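Chapter 4
What a Walking Route Leaves Out

Open any guide to country walks and you will find a small set of words doing a great deal of work. Easy. Moderate. Suitable for families. A fine view on a clear day. They are printed with such confidence that most readers never ask who decided them, or on what kind of day. This chapter asks. It deals with how walking routes are graded, timed and described, and with the gap between the description and the ground.

Start with time. The usual method takes a fixed walking speed, adds something for the climb, and gives a total. The total is then printed as if it belonged to the path. It belongs to a walker, and a rather odd one, who never stops to retie a boot, never waits for a child at a stile and never loses ten paces to mud. The Maeng loop, a route we will return to several times, is listed in its own leaflet at two hours. When Kyung-hwa Tak collected times from 100 people who had finished it one Monday in May, only 17 had done it in two hours or less. The leaflet was reprinted the following year with the same figure.

One might say that a printed time is only a guide. That defense gets used a lot, and it deserves some suspicion. People plan around these numbers. They catch the last bus back from Drernia or they miss it.

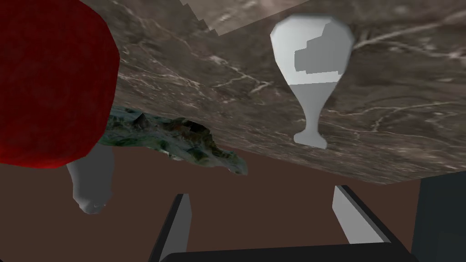
Figure 4.1. White vase on a veined marble surface (computer rendering).

Grades have the same trouble and hide it better. A time can at least be checked with a watch. "Moderate" can't be checked against anything until somebody says what it means, and many publishers don't. The Horkus guides use four grades, explained in a single line each on the inside cover. The Besero guides use four as well, with almost the same names, and it is tempting to assume the two agree. They do not. Horkus grades a route by its hardest stretch, so one short scramble can push a gentle valley walk up a level. Besero grades by overall effort, so the same scramble may vanish from the grade altogether. A walker who is happy on Besero's second grade may be badly caught out, and will probably blame herself.

Then there is the matter of history. Routes are often sold on a story: a drovers' road, a monks' path, the track some army is supposed to have used. Some of these claims are sound. Others can be traced back to an earlier guidebook, which had it from an earlier one, which gives no source. The path over the ridge at Drernia is called ancient on both of its signboards, yet the oldest map to show it marks only a field boundary. That doesn't prove there was no path. It does mean the word on the signboard is a guess in good paint.

None of this is a case against guidebooks. Walkers need them, and a poor description is often better than none — though on high ground in fog it may be worse. The sections that follow look first at timing rules and where they came from, then at grading, then at the use of sources. Before reading on, pick a local route you know well and find its published description. Mark every word in it that you could test with your own feet. Keep the marked copy, as you will need it for the exercise at the end of Section 4.2.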